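A simulated trial should be held to the same rules as a trial on a real bench. Halina Borkowska argued as much in her August note to Menda members, and this institute agrees. A score from 600 runs means little if the starting layout is not on record.
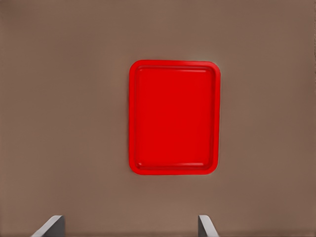

Our first rule would be simple. State where each tray begins, how far it may be turned, and what counts as a completed task.

Handovers between two arms need a stricter rule. A report should give the result for each arm as well as for the pair.

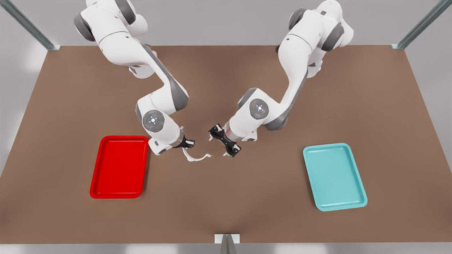 Reading time: 2 minutes

Oltora now asks for 15 failed runs with every report. We would make that a condition of publication.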